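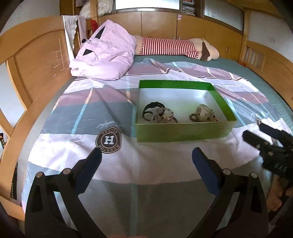
# Open day at Sumora, Plindunton

Sumora held its first open day in March, and I went with Delphine Kowalczyk, who had signed us both up for the morning session. The company records people doing household jobs with hand-held grippers and uses the recordings to train robot arms. I had read a little on the subject but had never seen the recording done, so most of the day was new to me.

## Getting there

Plindunton is easy to reach by train, but the walk from the station is longer than the map suggests, and the last part has no sidewalk. Parking is on the street. The entrance is at the side of the building, next to a tire shop, and the sign is small. We walked past it once.

Check-in was quick. We got a sticker with our first name on it, a paper cup of coffee and a sheet with the timetable. Coats and bags had to be left in lockers before going upstairs. Twenty visitors were allowed in per session, split into smaller groups for the demonstrations.

## The talk

Nhi Trịnh gave the opening talk. She runs the collection side, meaning the people who hold the grippers and the list of jobs they get through. She spoke for longer than planned and didn't use many slides.

The main point was that the grippers are moved by hand. There's no motor deciding where they go. A person squeezes and steers, the camera on the tool records what the tool sees, and the recording is later matched with how the tool moved. The company's own name for the whole process is Plilumis, and the software that sorts the recordings is called Nông. I asked why the two had separate names and was told that Nông came first and was written for a different job.

A new operator spends 3 days on practice before anything they record is kept. Over 600 recordings had been kept for the jewelry job alone by the time of our visit. Each job gets a target of 100 to begin with, and the team decides after that if more are needed.

## The jewelry job

Our group watched this one first. The work is done on a bed, with a patterned duvet over the mattress and a green box standing open on top of it. Beaded strands and a black band lay inside in two tangled bunches. One gripper comes in from the near side and the other from the right, the near one with its two fingers in view.

I had expected something on a workbench, with parts laid out in rows. Nhi said they did begin that way, and the arms trained on those recordings had trouble as soon as they were moved to an ordinary room. A bed gives under the tool. Patterned cloth is also harder for the software than a bare table, and there was plenty of it – broad bands of lavender, gray, white and pink, with thin stripes across them, plus a pillow with a cat face and a striped plush toy up by the headboard.

Beads are slow work. They roll between the fingertips, and lifting one strand tends to bring the next one up with it. The operators are told not to rush and not to start over after a bad grip, because the recovery is worth having too. Small pieces are worse. A silver ring-shaped thing lay on the sheet near the tip of the right-hand gripper, and on a fitted sheet something that size is hard to get hold of with two wide pads.

Visitors could try a gripper afterward on a separate table, with clothespins and bottle caps. The handle is lighter than I expected. Squeezing is simple enough, but judging the distance took me several tries, and I kept closing the fingers too early. Delphine was better at it and moved all of her clothespins before the time was up. My wrist was sore by the end, and I asked how long a shift was. Operators change over every hour and do desk work in between.

## Looking at the recordings

The second half was in a smaller room with two large monitors. A staff member opened a recording in Nông and showed how it gets cut into steps: reach, close, lift, release. Part of this is automatic, and a person checks the cuts. It was the driest part of the visit, and the room was warm, but it did answer my question about what happens to a failed attempt. It gets a label and stays in.

What I would have liked was to see an arm doing the same job from the same recordings. The arm was being serviced, so we got a short video in its place. The arm in it was slow and picked up one bracelet. Nhi said another open day is planned for when it's running again.

## If you go

- Book the morning session. The afternoon one skips the hands-on table.
- Wear something with short or tight sleeves if you want to try a gripper.
- Photos are fine in the demonstration rooms but not in the room with the monitors.
- Lunch isn't provided. There's a bakery two blocks back toward the station, and it closes at 2 p.m.

The visit is free, and ours ended a little after noon.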